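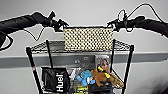 Front basket or rear rack for groceries?

dodine_rider
Posted February 26, 2020
Has anyone gone back to a rack after using a front basket? I carry 9 pounds of food home most days and the steering feels slow with the weight up there.

Pirvu
I switched in September. Rear rack, two bags, no regrets. The bike tracks straight again.

gorkorel9
Disagree. I have 1,444 miles on a basket and you get used to it in a week. Put the heavy stuff at the bottom – cans first, bread last.

Pirvu
Used to it, sure. I still wouldn't want it on a hill.

dodine_rider
My route is flat except for the bridge. Might try a smaller load before I buy anything.

gorkorel9
Check the basket bolts too. Mine worked loose.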